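5. Recording the fruit-and-bowl episodes

This section explains how to record the episodes for the cluster grasping study. Please finish the arm calibration in section 4 before you start. One session takes about 30 minutes for two operators, one at the leader arm and one at the Video window.

5.1 Preparing the table

1. Place the green bowl on the marble top, inside the reach of the arm.
2. Put the single fruits on the table. Their positions must be different in every episode, so do not mark them with tape.
3. Open the Video window and select the wrist view. Check that both finger tips are visible.
4. Open the gripper fully and bring it to the bowl. Do not close it yet.
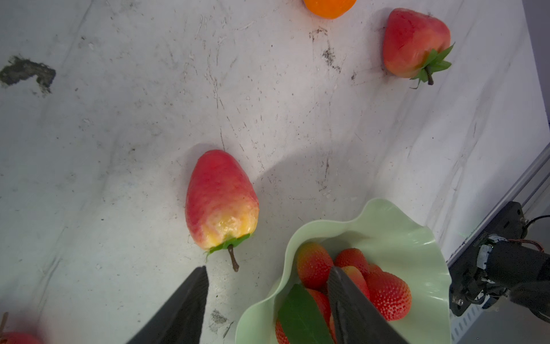

Figure 5-1. Wrist view with the fingers open at the bowl.

Note: Scratches and dark marks on the table top do not need to be cleaned away. In June we trained one policy on a clean table only, and it became weak when the table changed.

Caution: Keep your hands outside the rails while the motors are on. The Corker controller does not detect a person.

5.2 Grasping the cluster by its stem

5. Move the fingers to the stem and close slowly. The berries are soft targets for the eye but bad targets for the grasp, because the whole bunch turns when only one berry is held.
6. Lift the cluster straight up and wait 2 seconds before you move sideways.

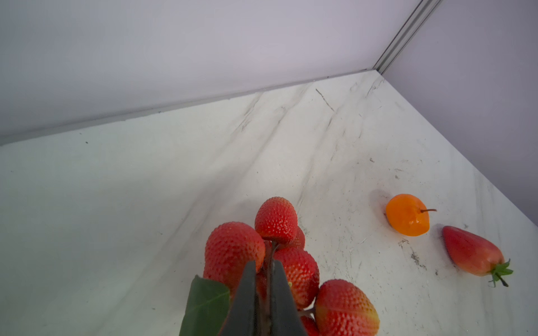 7. If the bunch swings, wait until it is quiet. The model of Magdy Kettani uses the still part of the episode to estimate the angle of the stem, and a swinging bunch gives a wrong label.
8. Carry the cluster over the bowl, lower it and open the fingers.
9. Press Save. If the grasp was lost, press Save also and choose the label "drop". The lost grasps are needed for training.

Record 50 episodes for each operator. In the comparison made by Sherif Bennani, sets with 18 episodes were too small to show a difference between the stem grasp and the body grasp.

5.3 Single fruits

10. Grasp the single fruit by its body and lift it clear of the table.
11. Keep the fruit in the wrist view during the whole transport. When it is near the bowl, it may hide a part of the rim. This is permitted.

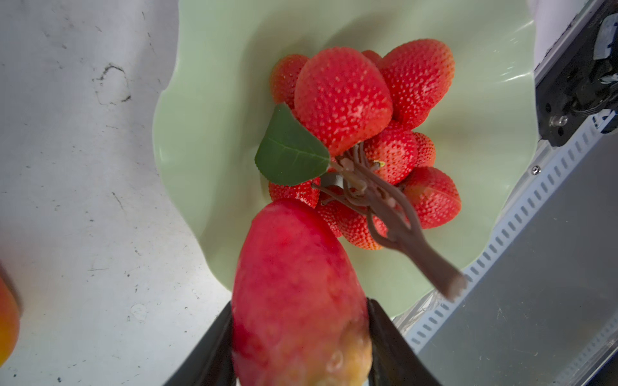
Figure 5-2. Mango held between the fingers, with the strawberry cluster in the bowl.

12. Save the episode with the label "single" and return the arm to its home position.

Note: Do not mix cluster and single episodes in one folder. The Dendbridge import script reads only the first label of a folder.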